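Brekine throws open the doors of its robot kitchen this August

DODAR – Anyone who has ever wondered how a robot learns its way around a kitchen is invited to find out at the Brekine open day this August, when our Camacho Street lab welcomes neighbours, families, students and curious passersby from 10 a.m.

Most of our work happens in simulation, so the big screens are where the fun is! Visitors will see Gudell, our kitchen simulator, running live, with the people who built it on hand to talk through what the arm is doing and why it sometimes gets things wonderfully wrong. Over the past year the team has built 200 virtual kitchens, each with its own cupboards, colours and benchtops, and the arm has made 4000 practice runs in them.

One of the views on show is the close-up from the gripper, with its two fingers spread apart over a wood-grain surface and a light grey rack just beyond them. It's a strange way to look at a kitchen, and we've grown very fond of it.
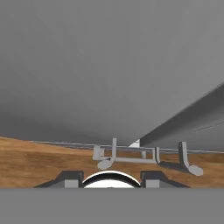
What's on during the day

Live demonstrations run every hour in the main room and last 20 minutes or so, with plenty of time for questions. In the side room, visitors can take the controls themselves and try to steer the simulated arm with a hand controller (it's harder than it looks, and our own staff scores are up on the wall to be beaten). There are two talks as well, one for school-age visitors at 11 a.m. and a longer one on training and testing at 2 p.m.

The main demonstration is set at a kitchen counter, between a tall sage-green cabinet and a stainless-steel range. The white arm reaches across to a brown bowl, gripper down inside it, where there's a small pale object. Small things in bowls are a favourite of ours, as the rim leaves the fingers very little room to work. 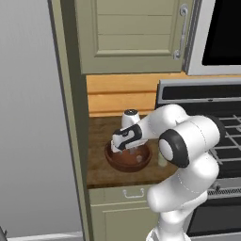 Do I need to book?
Only for the two talks, where seats are limited. Everything else is free to walk into until the doors close at 3 p.m.

The lab is on the ground floor with step-free access, and there's bicycle parking at the side entrance. Children under 12 should come with an adult. Talk bookings can be made through the open day page on the Brekine website or at our front desk.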